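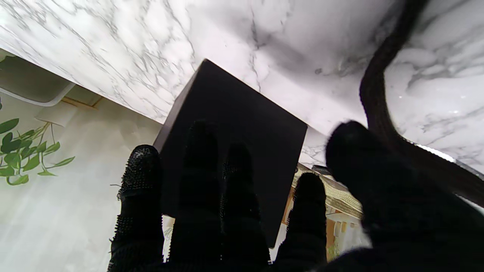 White marble with gray veining, matte black box.

2 min read · 30 shares · 5 comments

So I finally caved and bought the Brikura, the little countertop coffee grinder my neighbor Mi-kyung Moon has been raving about since August. I've used it every morning for 5 weeks now and I'm pretty smitten! The grind is even (even on the coarse end, where my old Bakum just spat out gravel and dust), and it's quiet enough that the dog sleeps through it.

Gripes? The lid is fiddly, and the hopper only holds enough beans for 2 big mugs, so I'm refilling it constantly when my sister stays over. The cord is short too. I had to shuffle the toaster along to reach the outlet.

Would I buy it again? Yep, though I'd wait for a sale. Next up is the Skekunum milk frother, which should get here Tuesday.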